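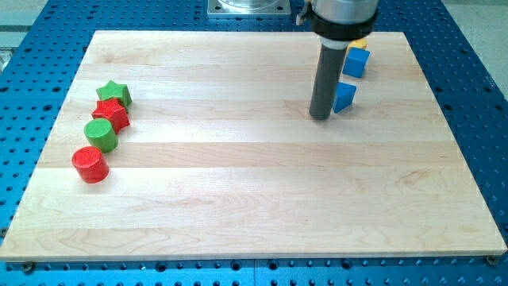

La madera: de dónde viene y qué nos cuenta

Casi todos tenemos algo de madera cerca: una silla, un lápiz, una cuchara de cocina, la tabla donde se corta el pan o unos bloques para jugar. Toda esa madera fue antes parte de un árbol.

¿Qué es la madera?

Es el material duro que hay debajo de la corteza. Está formada por muchísimas fibras muy finas, parecidas a pajitas diminutas puestas una al lado de otra. En las capas más jóvenes, el agua sube por ellas desde las raíces hasta las hojas. Las más viejas, en el centro, ya no llevan agua, pero ayudan a sostener el árbol.

¿Qué son las vetas?

Son las líneas que se ven en la superficie de una tabla. A veces son rectas y otras veces hacen curvas o remolinos. Dependen de cómo creció el árbol y también de cómo se cortó el tronco. En las maderas claras, como el arce, las vetas suelen ser suaves y hay que acercarse para verlas bien.

Los anillos

Si miras un tronco cortado verás círculos, uno dentro de otro. En los lugares con inviernos fríos, el árbol suele formar un anillo cada año. La parte clara crece en primavera y la oscura, en verano. En el bosque de Verkinby se guarda la rodaja de un abeto con 139 anillos. Algunos son muy estrechos, porque esos años llovió poco.

Hay árboles que viven mucho más – ciertos pinos y tejos pasan de los 1,000 años.

Maderas duras y maderas blandas

El arce, el roble y el haya dan maderas duras. El pino y el abeto dan maderas blandas. Los nombres engañan un poco: la balsa cuenta como madera dura y se puede marcar con la uña. Lo que decide el grupo es el tipo de árbol. Los de madera blanda son casi todos coníferas, es decir, árboles con piñas.

¿Por qué se pegan tiras?

Una tabla ancha de una sola pieza puede doblarse cuando cambia la humedad del aire. Por eso muchas tablas se hacen con tiras largas encoladas. Sugeng Tjoa, carpintero de Vakcombe, deja secar las suyas hasta seis meses antes de encolarlas.

Para probar en casa

1. Busca dos objetos de madera sin pintar.
2. Pon un papel fino encima de cada uno.
3. Frota con un lápiz tumbado, sin apretar.
4. Compara las líneas que salen en el papel.

Si no sale nada, la superficie está demasiado lijada. Prueba con otra más áspera – una caja de fruta suele servir – y ten cuidado con las astillas.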